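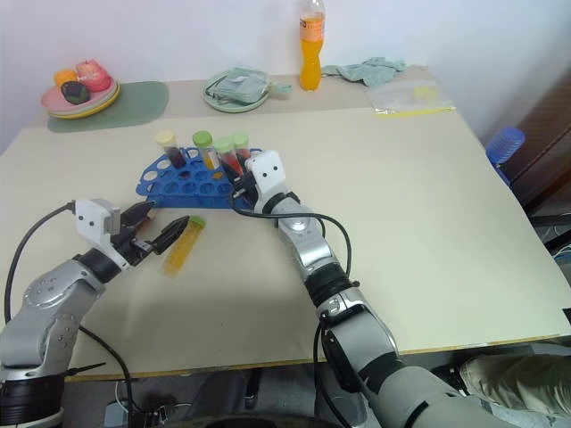
My grandmother left the jam business in Wasbridge to my mother, who left it to me, along with a notebook of colours nobody else in the family could read. She judged a batch by its colour, you see, and never by the clock. So every January, when the kitchen was too hot for boiling anything, I put little samples into tubes and stood them in a blue rack, the ambers beside the reds, and tried to learn what she had meant by "Midberg red" (she'd only been to Midberg twice, and I suspect it was the sunsets she was remembering, or perhaps a favourite cardigan).

Mum wandered in with her tea and stood looking at them for ages, the way you'd look at a litter of kittens.
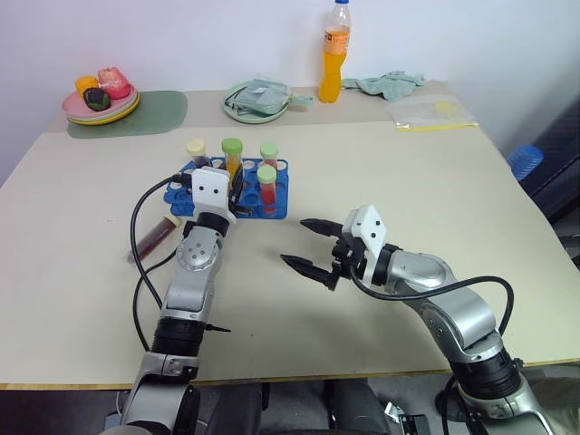 "Which one's hers, love?" she asked.

"The red with the green cap," I said, "but there are two of those, and I'd hate to swear to either."

She laughed and pulled out a chair, and we talked about plums until the light went and the tea was stone cold.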